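Folding and putting away - your questions
By Rania Najjar
July

Same questions keep landing in my inbox so I'm putting them in one place. Mostly clothes, a bit of bedding.
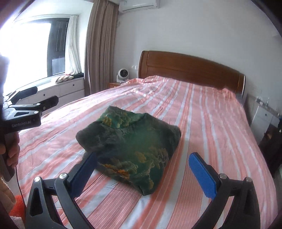

Where do you fold?
On the bed. Always the bed. Tables are too small and too high for me, and the floor kills my knees. Pull the sheet more or less flat first, doesn't have to be perfect. Striped sheets are handy, you can line a hem up with a stripe and get a straight fold without thinking.

Do I have to make the bed first?
No. Push the covers and pillows up to the headboard and use the bottom two thirds.

How do you fold something soft and slippery?
Slower. Lay it out, smooth from the middle to the sides, fold the sides in, then up from the bottom. Flat of the hand between folds to get the air out. It will still puff up a little on top. Fine. Leave it.

Square or rolled?
Square for shelves and drawers. Rolled for suitcases. I know people swear by rolling everything, I tried it for a whole winter and could never find a matching anything.

My squares come out different sizes. Help?
Pick one you like and use it as the pattern. Set it on the corner of the bed and fold the next one to match. After a week or so your hands know it. Some people cut a piece of cardboard - works too, I just kept loosing mine.

Which side faces out?
The folded edge. One clean edge to grab, and the stack below stays put when you pull. Loose edges go to the back of the shelf.

What about prints?
Fold so the print shows on top. A busy print is easy to spot in a drawer so those can go at the bottom of a pile. Plain dark stuff I keep up front, otherwise I pull out three navy things before I get the right one.

Dark greens and blacks pick up lint off my sheets. What do you do?
Turn them inside out before folding. Or shake the sheet out first. Lint roller lives in the nightstand.

Can I fold straight from the dryer?
Let things cool a few minutes, spread out not heaped. Then fold. Anything even a bit damp goes back on the rack, no exceptions, I had a drawer that smelled for a month.

How high can I stack?
Until it leans. In my dresser thats five or six tops, fewer sweaters.

How long does a full basket take you?
Some 135 minutes the week we got back from vacation, never again. Now I do a little every Tuesday and once more on the weekend and it's not a big deal.

Do you use dividers?
In the sock drawer, yes. Mine are from Candine, they slide a bit. Shoe box lids did the same job for years. Nothing in the shirt drawers, the stacks hold each other up.

What about things that don't get folded?
Hang anything you would have to iron again. Robes on a hook. Sweaters never on a hanger - shoulders go pointy.

My kids won't put their piles away.
Mine neither. I leave the pile in the middle of their bed so it has to be moved before anyone can sleep. Sometimes it ends up on the chair. Still counts as off my bed.

Fitted sheets?
Getting it's own page, too long for here. Until then fold it badly and stuff it in the matching pillowcase.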